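Jornada de puertas abiertas en Zatico: una mañana entre placas base y tornillos diminutos

Llevaba meses queriendo ir y al final me apunté casi en el último momento, cuando ya quedaban pocas plazas en el turno de la mañana. Zatico abre su nave de reacondicionamiento de ordenadores dos veces al año, una en invierno y otra en octubre, y yo había oído hablar tanto de la de octubre que no quería perderme otra. Salí de casa con frío, con un café a medias y con una bolsa en la que llevaba mi viejo ordenador de sobremesa, porque en la invitación decían que se podía entregar equipo usado en la entrada. ¡Lo que pesaba aquello!

La nave está al final de un polígono bastante anodino, detrás de un almacén de azulejos. Si vais en autobús, bajad en la penúltima parada y no en la última, que yo me pasé y tuve que volver andando por el arcén. La puerta buena es la del lateral. Dentro huele a cartón y un poco a metal, y hace bastante más calor de lo que uno espera, así que el abrigo me sobró enseguida. Hay perchas al lado de recepción, pequeñas, y se llenan rápido.

Éramos 32 en el grupo, demasiados para un solo guía, y nos dividieron en dos. A mí me tocó con Nomvula Pretorius, jefa de la zona de desmontaje, que habla deprisa y contesta a todo. El otro grupo se fue con Thulani Sithole hacia el almacén y nos fuimos cruzando con ellos durante toda la mañana, siempre en el pasillo más estrecho.

La recepción de equipos

Empezamos por donde empieza todo: los palés. Llegan ordenadores de oficinas, de institutos, de alguna gestoría que ha cerrado. Aquel día había dos lotes recién entrados, uno de 200 torres casi idénticas y otro más pequeño, un revoltijo maravilloso de marcas y años. Nomvula prefiere los lotes uniformes, claro, porque se trabaja más rápido. Yo me quedé mirando el revoltijo. Había una torre beis con la disquetera amarillenta que era igual que la de mi primo, y un señor del grupo se emocionó con otra que, según él, había tenido en su primer trabajo.

A cada equipo le pegan una etiqueta y lo pesan. Luego lo soplan con aire comprimido en una cabina cerrada, con extracción, y ahí no se entra. Desde la ventanilla vimos salir una nube de pelusa gris que arrancó un «oh» general. Me acordé de mi torre, que acababa de entregar sin limpiar, y me dio cierta vergüenza.

Pregunté qué porcentaje se salva. Nomvula no quiso dar una cifra única y me pareció bien, porque depende muchísimo del lote: los ordenadores de oficina suelen llegar cansados pero enteros, y los domésticos traen sorpresas. Han encontrado clips, una moneda soldada por un cortocircuito y una cantidad considerable de migas.

La zona de apertura

De ahí pasamos a los bancos donde se abren las cajas. Me gustó lo ordenado que está todo. Cada puesto tiene su bandeja de tornillos con separaciones, su pulsera antiestática y su juego de destornilladores colgado en el mismo sitio, de modo que cualquiera puede sentarse en cualquier puesto sin buscar nada. Los tornillos se separan por rosca. Hay dos roscas habituales en un ordenador de sobremesa y, si se mezclan, el que monta después se acuerda de toda tu familia.

Siyabonga Rampersad nos hizo una demostración completa con una de las torres del lote grande. Tumbó la caja, quitó el panel lateral y fue sacando cosas mientras explicaba: primero los cables de datos, después la fuente, después el disco, que va aparte para el borrado. Lo hacía todo sin mirar, charlando con nosotros, y en un rato había una fila de piezas sobre la mesa. Nos dejó tocar. Una niña de unos diez años que venía con su madre se puso la pulsera y sacó ella sola un módulo de memoria, apretando las dos pestañas a la vez — le aplaudimos todos.

Lo que más me gustó de su explicación fue la parte de la memoria, y eso que yo creía sabérmela. El módulo tiene una muesca que no está en el centro, y por eso solo entra de una manera. Hay que alinear la muesca, apoyar los dos extremos y empujar hasta que suena el clic. Casi todos los módulos que dan por muertos en casa están simplemente mal asentados o tienen los contactos sucios. Siyabonga los limpia con un paño sin pelusa y alcohol isopropílico, y nos pidió por favor que dejáramos de usar la goma de borrar. Media sala bajó la mirada.

También nos enseñó a reconocer un zócalo dañado. Se levanta el marco de retención del procesador, se inclina la placa bajo la luz y se mira en diagonal: si el dibujo de los contactos es regular, bien; si hay una zona que brilla distinto, hay un pin torcido. Me pasaron la lupa y al principio no veía nada. A la tercera lo vi, y me hizo una ilusión tremenda, como cuando por fin ves el barco en aquellos dibujos de los noventa.

El banco de montaje

Después de un descanso (café, agua y unas galletas de anís riquísimas) entramos en la parte nueva de la nave, la del montaje. Ahí cambia la luz, más blanca, y cambia también el ruido. Las placas base ya vienen revisadas, las cajas están limpias y lo que se hace es volver a juntar las piezas, empezando por la memoria.

Los soportes para los módulos me tuvieron entretenido un buen rato. En lugar de una bandeja donde las piezas van sueltas, hay una placa gris con las esquinas redondeadas y unos apoyos ranurados, y el módulo descansa entre dos de ellos, sujeto por los extremos. Parece una tontería y a mí me pareció precioso. 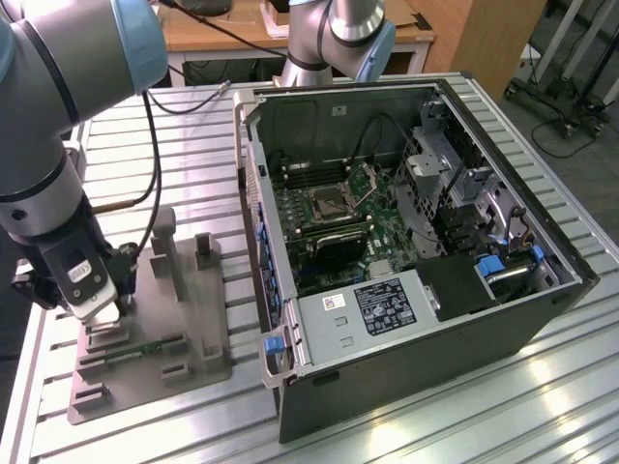
Pregunté quién había diseñado esa placa y me mandaron directamente a Mudassar Bajwa, que lleva el taller de utillaje y que estaba deseando que alguien se lo preguntara. Me contó que la primera versión era demasiado alta y que se enganchaban las mangas. La segunda tenía las ranuras tan justas que costaba sacar el módulo. Llegó a hacer 35 pruebas de ranura, todas guardadas en una caja de zapatos que me enseñó con orgullo, numeradas con rotulador. La diferencia entre una y otra a veces no se aprecia a simple vista, pero si las pruebas con un módulo en la mano se nota enseguida: una raspa, otra baila, y de pronto hay una en la que entra suave y se queda quieto. Me dejó probar cinco o seis. Podría haberme quedado ahí hasta la hora de comer.

El otro grupo nos alcanzó en ese momento y hubo un pequeño atasco, que Thulani aprovechó para hablar de los pares de caja y placa. No todas las placas entran en todas las cajas, aunque sobre el papel sean del mismo formato. Hay conectores frontales propietarios, taladros que no coinciden por un milímetro, tapas traseras con su propio criterio. En la pared tienen una tabla de compatibilidades hecha a mano durante años, con tachones y flechas, y me habría gustado fotografiarla entera, pero pedían que no.

Pruebas y embalaje

Los equipos montados pasan una noche encendidos. La sala de pruebas la lleva Miroslava Dmytriv y tiene algo de invernadero: estanterías hasta el techo, pilotos parpadeando, un zumbido parejo que al cabo de unos minutos dejas de oír. El programa que usan se llama Fluline y lo escribieron en la casa. Comprueba la memoria, el disco, los puertos y los ventiladores, y saca un informe de una página que se mete en la caja del cliente. Miroslava nos enseñó uno con un fallo de memoria que solo había aparecido a las cuatro de la madrugada. Volvió al banco, se cambió el módulo y otra noche más.

En embalaje pudimos participar, y ahí se nos fue la formalidad a todos. Nos dieron cajas de cartón, cantoneras y papel de relleno, y montamos una especie de carrera por parejas. La mía quedó penúltima. Mi compañera doblaba las solapas en el orden contrario al mío y acabamos con una caja que, puesta del revés, se abría sola. La rehicieron después, con mucho tacto.

El año pasado salieron de ahí más de 730 ordenadores hacia centros de barrio y escuelas pequeñas. Una parte va a través de Cunis, la asociación que tiene el aula de informática junto al mercado, y que había puesto una mesa a la salida para apuntarse a sus talleres. Me apunté al de soldadura básica, que no era mi intención, pero ya iba lanzado.

Cosas prácticas por si os animáis

La visita es gratuita y dura unas tres horas con el descanso. Llevad zapato cerrado, que sin él no dejan pasar a la zona de palés. Los niños pueden ir acompañados y se lo pasan en grande en la parte de apertura. Para entregar un equipo conviene llevar también el cable de alimentación, que yo me lo dejé en casa. Aceptan torres, portátiles y pantallas planas; impresoras no, y en eso fueron muy firmes.

Hay aparcamiento, pequeño. Para comer, en el mismo polígono está el bar Engelbrecht, con un menú correcto y una tortilla muy por encima de lo que promete la fachada. Fuimos varios del grupo y la sobremesa se alargó hablando de disqueteras, de módems y de la torre beis, que al parecer alguien había preguntado si se podía comprar.

No se puede, la van a dejar en recepción. La próxima jornada será en octubre y las inscripciones se abren unas semanas antes en la web de Zatico. Yo pienso repetir, esta vez en el grupo de Thulani, que el almacén me lo he perdido.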